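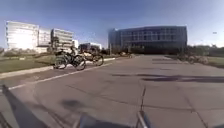
Bicycles near the kerb, with small trees and shrubs beyond.

Umali council has voted to charge for parking on its own staff car park, a decision that went down badly with the people who had just voted for it.

From January, a permit will cost 15 a month, payable in advance. Councillors get no discount, although Ferdinand Fankhauser did ask — twice, according to the minutes.

The money will go towards the number 17 bus, which runs out to Rurunari every hour and stops running at 4 in the afternoon. Council offices close at five. Marilou Fajardo, who proposed the charge, said a later bus was "very much the next thing" and that she would look into it once she had found somewhere to park.

A petition against the scheme has drawn roughly 2000 signatures, a fair number of them from people who don't own a car but enjoy a petition. Lutfa Samarakoon, who runs the bakery opposite, has declined to sign. She expects her side street to fill up by half past eight and has ordered more buns.

Permit forms are available from the front desk, which has no parking.

Contact the newsdesk | © Umali Local News | Back to top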